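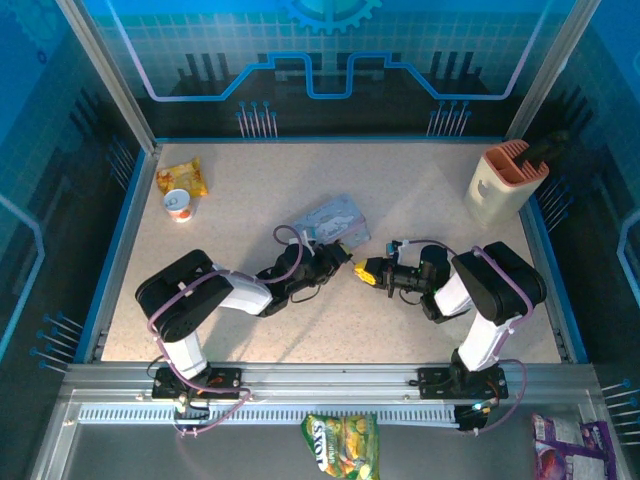

Dustico wants to know whether small stuff on a counter should be sorted by what it is or by where it gets used.

I have one counter for snacks, pens and little keepsakes, and it fills up again every time I clear it. I bought a bin set from Adetier and two of the bins are still empty. The snack packets go stale, and the pens end up under them. I also have a small Cinnamoroll tin with a metal clasp and can't decide if it should hold something or just sit out. What goes where?

2 answers 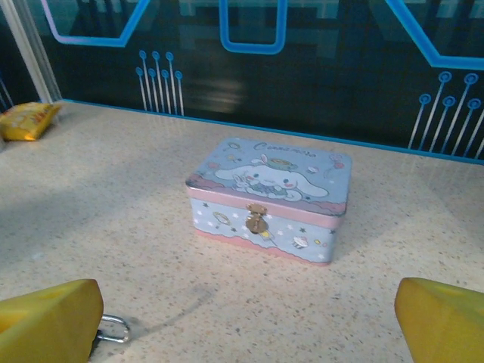 Binness — answered in June — 29 helpful votes

Sort by use. Snacks go in one bin near where you eat, with the open ones clipped and in front. Pens stay in a holder at the back corner. I'd put the tin to work — hair ties, stickers, spare keys, anything dry that doesn't need washing off. Don't keep unwrapped food in it unless you know it was made for food. Wipe it with a barely damp cloth and dry the clasp after, or it can rust.

Van Wyk — 2 helpful votes

just get a drawer. I set a timer for 60 minutes once and did the whole kitchen, counter included. the tin can go on a shelf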